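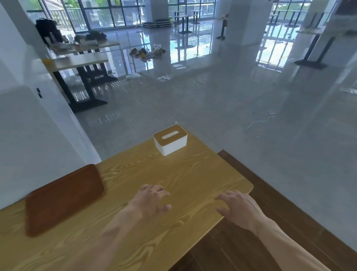
Notes on the second round of Stoltside

2026-01-23

The second round of recording for Stoltside is finished. The set now holds 3140 episodes of two-handed tabletop work, all taken from head height, all with bare hands. Of those, 273 failed review and will be left out of training. I want to write down what I changed between rounds while I still remember the reasons.

Start pose first. In round one an episode began whenever the recording began, so the hands entered from anywhere: from below, from the side, sometimes already holding the object. The model learned to predict arm entry very well and grasping rather badly. In round two each episode starts with both hands on the table, fingers slightly apart, and they stay there until the tone. The tone goes into the log as an event and the trimming script cuts on it. I had expected people to drift from this after an hour or so. The drift was smaller than the drift in table position, which I hadn't thought to control at all.

Objects next. The set is small on purpose: a tissue box with a wooden lid, a shallow reddish-brown tray, a clear block, and a few others that rotate in and out. I get asked why there aren't more. With a short list I can get many episodes per object with different placements, and the held-out test is then about placement. If I add an object per session, every failure has two possible causes and I spend the evening guessing.

The table is a separate problem. The top has a very strong grain, long swirls and darker streaks, and the feature tracker likes those streaks better than it likes anything sitting on them. For opaque objects this is harmless. For the clear block it is bad, as the grain shows straight through and the tracker reports a stationary table with a hand moving over it. I considered a plain cloth. I decided against it because the target tables in Femudholm aren't plain either, and a model that only works on a gray cloth is of no use to me.

What did help was changing how the clear block is labeled. Round one used a mask drawn around the whole object. Annotators disagreed about the outline whenever the ends were covered by fingers, which for a two-handed grip is most of the time. Round two uses contact labels per hand (none, touching, gripping) plus a single point at the middle of the object. Genness supports this if you define the point as its own class; the built-in keypoint type insists on a skeleton and refuses to save with one point. 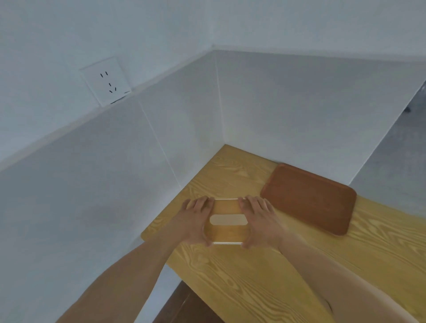
The labels are less informative in theory and much more consistent in practice. When I gave the same 19 episodes to both annotators, they matched on contact state in nearly every frame and differed on the moment of first grip by a frame or two. I can live with that. The masks never got close.

Some smaller items, in no useful order:

Thumbs. From head height the thumb is often under or behind the object. I had "thumb visible" as a required field, and it was filled in with whatever let the form close. It is optional now.

Both hands at once. The instruction "pick up with two hands" gives you a leading hand and a following hand, and the lag varies a lot by person. I left it alone. If the policy ends up with a lag I would like to know whose it copied, so the demonstrator index is kept in the metadata.

Background. The table positions out in the hall have windows and a floor that reflects everything. The ones in the corner have white walls and flat light. I split by position before I split by anything else, so that no position appears in both training and test. Round one was split at random by episode, and the test score was flattering for that reason alone.

Head motion. I don't ask people to hold their heads still. I did in May, and the clips looked like a person having a passport photo taken. Gaze moves to the object before the hand does, and that lead time seems worth keeping.

Rejections. Most of the 273 were bad sync between the tone and the video, all of it fixable in principle. The remainder were drops outside the view, and a run of episodes where the object list was one row off from what was on the table. I wrote a check for the last one. It compares the listed object with the first gripping label and complains if the sizes make no sense.

Still open: whether to keep episodes where the grip is adjusted partway through. Round one threw them out as untidy. I now think they are the most useful ones for recovery, but the contact labels flicker during the adjustment and the loss punishes the model for it – smoothing the labels hides the regrasp, which defeats the purpose. I will probably add a fourth state for it and relabel by hand, starting with the clear block.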